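**Ticket: tidy-up routine stops at the sofa, cushions not finished**

Product: Indale two-arm home unit, trial kit
Service plan: Ham (remote support, trial period)
Opened: August 3, 2024
Status: open, waiting on customer test
Priority: normal

**What was reported**

We are reviewing the Indale unit before deciding whether to keep it past the trial. Most of the living room routine is fine. The problem is with cushions on the sofa. The unit drives up, lifts both arms, and then stops with the message "target not confirmed". After 60 seconds it gives up and goes back to its parking spot. It doesn't drop anything and it doesn't bump the furniture. It just doesn't do the job.

It happens with the blue cushion more than the white one. If the cushion is on a dining chair the same routine works every time.

**Set-up**

- Software: Skenenholm release, installed by the kit's own updater
- Grippers: the standard pair that came in the box
- Gripper force: 6 (factory setting)
- Room map: made on the first day, not changed
- Network: home wireless, good signal in that room

**Tried before opening the ticket**

1. Restarted the unit from the panel. No change.
2. Wiped the head camera with the cloth from the kit. No change.
3. Ran the cushion routine with the curtains open and then with the curtains closed. Slightly better with them open, but it still stopped.
4. Moved the parking spot 400 mm further from the sofa. It took longer to arrive and stopped in the same way.
5. Deleted the saved cushion and taught it again. It worked once, then the message came back.

**Reply from support, first line**

Thank you for the list. Please leave the gripper force alone for now, as the arm is stopping before it touches anything. Could you send pictures from the unit with the routine running at the sofa, and export the event log? The log will only hold the last 2,000 entries, so export it soon after a stop.

**Customer reply**

Log exported and uploaded through the panel. Pictures from the unit:
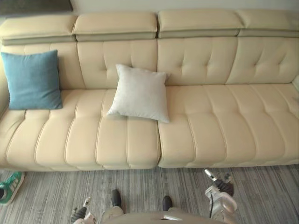
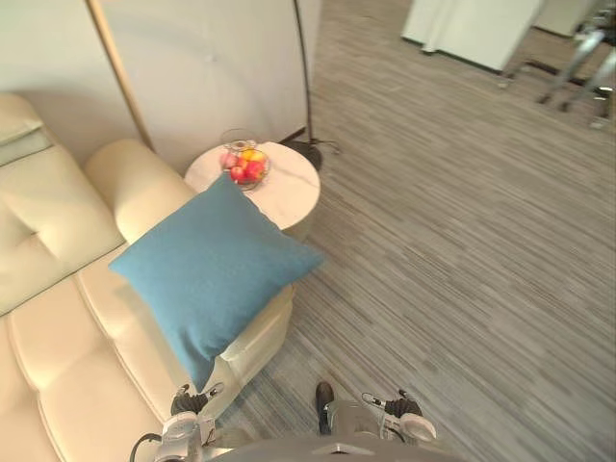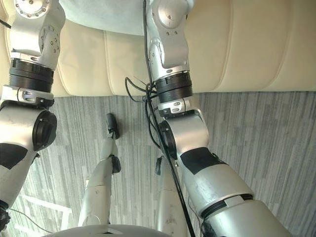 The message came up again during this session, and the log has the entries for it. Before the next run I'd like to know whether the routine is meant to cope with a cushion lying at any angle, as the guide only talks about cushions standing up against a back. In the first picture the blue one is upright against the backrest, and the white one is tilted over and lying across the join in the seat. In the second the blue one is across the corner of the sofa, close to the side table with the fruit bowl on it, and I don't want an arm swinging over that glass. Is there a way to mark the table as off limits without making the whole map again?

I would also like to know what "target not confirmed" means. The printed guide has a table of messages at the back and this one isn't in it.

**Reply from support, second line**

We have read the log. The message comes up when the unit has found a cushion but can't settle on a place to grip it. It makes three tries and then waits for the time limit. The guide is out of date on this point and the message will be added.

On the angle: the Skenenholm release should cope with a cushion lying flat or leaning. It is less good when the edge of the cushion runs over something soft and padded, as the edge is harder to pick out. Pale cushions on pale seats are a known weak spot, but your log shows more stops on the blue one, so colour doesn't look like the main cause here.

On the table: yes. Open Map, choose Keep clear, and draw a box over the table. The arms will not pass over it. You don't need to map the room again. Allow a hand's width on each side – the box is not widened for you.

Please now do the following, in this order:

1. Add the keep-clear box.
2. Change the approach setting for the sofa from Front to Angled.
3. Teach the blue cushion again, this time in three positions: upright, flat, and across a corner.
4. Run the routine five times and export the log after the last run.

Don't change the lighting between runs.

**Customer reply**

Keep-clear box added and the panel accepted it. Approach changed to Angled. I have taught the cushion upright and flat. The panel wouldn't save the corner position and said "surface not level". I tried it at both ends of the sofa with the same result.

**Reply from support, second line**

That is a fault on our side. The teaching tool checks for a level surface and it shouldn't do so for cushions. It has been passed to the software team at Flusville, and the fix is planned for the December release. Until then please run the test with the two positions you have saved. We will extend the trial so that you can test the fix before you decide.

**Customer reply**

Will run the five and send the log. Please confirm the trial extension in writing, as the Ham plan page still shows the old end date.

**Internal note**

Extension requested from accounts. Guide correction logged under the same ticket. Leave open until the five-run log is in.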